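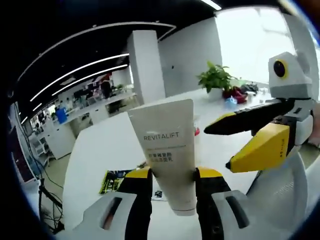 Revitalift tube, cap down

halfpastlaundry
Original poster
OK so how do you all get the last of the cream out of a squeeze tube? I'm on a no-buy until August and I've promised myself I will finish every single thing in the bathroom before I open anything new. Everything goes cap down the minute it gets low, and that helps for maybe a week. Then I'm standing there at 6 am rolling and swearing and getting one sad little pea out of it. I've seen people cut the tube open but it seems messy and I don't love the idea of it sitting there open. What do you do??

quietradiator
Cut it! I held off for years and then I cut open a Petridis hand cream I would have sworn was done, and I got 9 more days out of it. Nine! Snip across the middle, scoop from the bottom half, then push the top half back over it like a little hat. You have to pinch the sides in a bit to get it to slide on.

mossy_gutter
Hard no from me on cutting. Once it's open your fingers are in it twice a day and it's sitting in a steamy bathroom. I'd do that with hand cream, maybe, but I wouldn't put it on my face. Get a tube key, the metal kind that winds up from the crimped end. Mine came from the Vutgate hardware store and I've had it so long the paint's gone.

quietradiator
You can use a little spatula, you know. And keep it in a zip bag. I've never had a problem with it.

mossy_gutter
Sure, and I've never had a problem with mine and I don't need a bag.

oatmeal65
The key is great on toothpaste but useless on those thick plastic tubes that spring back. I bent one on a Pradmont body butter. What works for me is holding the tube by the crimped end and swinging it hard toward the floor a few times with the cap ON. Please check the cap. I did not check the cap once.

halfpastlaundry
Original poster
lol oatmeal65, noted. I tried the swinging and got enough for two mornings so thank you! Key is next. I have 19 tubes in various states of nearly gone, so I'm going to lay them all out on Saturday-chore-style and see which ones are even worth fighting with.

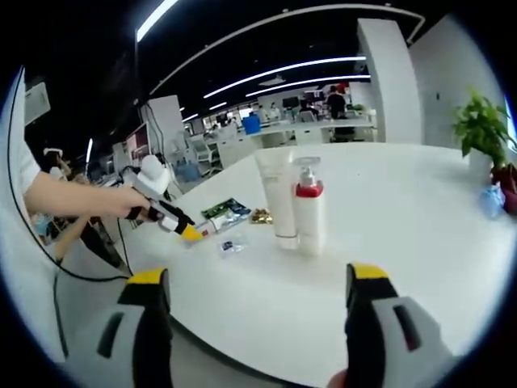
plumbline_and_pie
Sorting all your half-used tubes in one go is the best thing you can do on a no-buy, way better than fussing over one at a time. I did mine after we moved to Pladby and found three of the same sunscreen, all started. Do it somewhere with way more room than the bathroom counter. A big white table with a rounded edge like this one would be my dream, because you can spread everything out, see what you've got, and not jab your hip every time you go around it. Mine is a square oak thing and I have the bruises. Anyway, put the oldest ones up front and use those first, and toss whatever smells off.

mossy_gutter
Agree on tossing. I'd go further and toss anything past the date even if it smells fine.

quietradiator
Not hand cream though. Come on.

oatmeal65
I had around 100 samples in a shoebox when I did this. The foil packets were the worst, half of them had gone like glue.

halfpastlaundry
Original poster
Oh no, I forgot about the foil packets. There's a whole drawer.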